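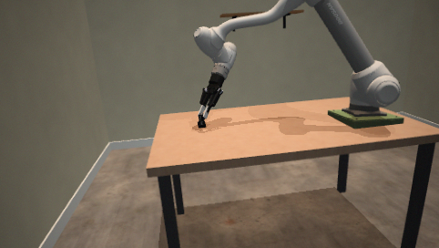
What sort of books does Clistley publish?

Novels, novellas and short stories translated into English, nearly all of them by writers who haven't appeared in English before. We also do a little poetry, usually with the original on the facing page.

About Clistley

Clistley began with one short novel and a good deal of stubbornness. Teresa Tully had been teaching Spanish and Portuguese at evening classes for years, and she kept reading books she wanted to lend to her friends and couldn't, as none of them read the language. She translated one herself, over two winters, and sent it to every publisher she could find an address for. The replies were kind, and they were all the same. So she had it printed, 397 copies (the printer had offered her a price for 400 and three were spoiled), and carried them round the bookshops in the back of her car.

They sold, slowly at first and then rather faster after a review in a library newsletter, and there was enough money at the end of it to pay another translator for another book. That second book was Moataz Bennani's version of a family story set in a fishing port, and he has been with us ever since. Today we have 70 titles in print and we try very hard not to let any of them drop off the list.

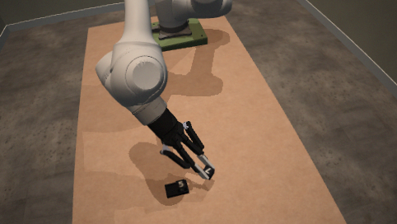 Fionnuala Madigan
Editor and Rights Manager

I joined when the office was still Teresa's dining room, and I have written this page because everybody else managed to be busy. We now have five people, two proper rooms above a shoe repairer's, and a kettle that takes its time.

You may like to know how a book comes to us. Mostly it starts with a translator. Somebody writes to say they have found a novel they can't stop thinking about, and they send us a chapter or so in English along with a page about the author. Two of us read it separately and we don't compare notes until we have both finished — that was Kevin's idea, and it has saved a couple of quiet books that might have been talked down over lunch. If we both want to read on, we ask for more, and then I write to the publisher abroad about the rights. That can take a week or it can take a year and a half. With Zirkari, Severino Alcaraz's novel about a bus driver and his sister, it took so long that Severino had written another one by the time we signed.

Our translators have their names on the front cover, in the same size of type as the author's. They are paid an advance and a share of sales, and they see the proofs twice. Teresa insisted on this from the start, having once found her own name left off a short story altogether. 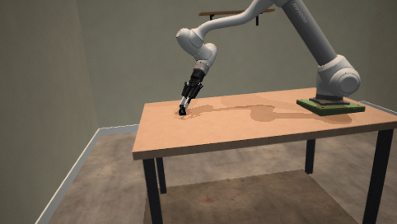 Robot arm over a wooden table

The Zokeleo Readers

The Zokeleo Readers are our subscribers, and the name comes from a made-up town in the first book we ever sent them. There are 244 at present, and each of them gets four books a year, a letter from the translator and their own name printed at the back if they would like it there. Quite a few prefer to stay anonymous, and one signs as her dog.

Subscribers' money comes in before the printing bills do, so we can say yes to a strange or difficult book without lying awake over it. They also meet twice a year, in spring and in November, to talk about whichever title has caused the most argument. 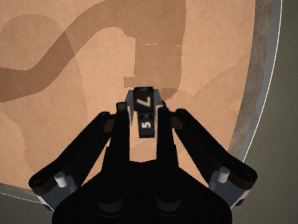 The November evening is the livelier of the two, I think, with the heating on and the windows steamed up, and Kevin Duggan, who looks after our design and production, usually brings along the rejected covers for people to vote on. You don't have to subscribe to come. Write to the office and we'll keep you a chair.

If you are a translator, please send us up to twenty pages in English, with the same pages in the original language, and a few lines about why you love the book. We read everything, though we are slow in the summer. We're sorry that we can't consider work written first in English.

Booksellers can order from us directly or through their usual wholesaler, and Kevin will gladly send posters.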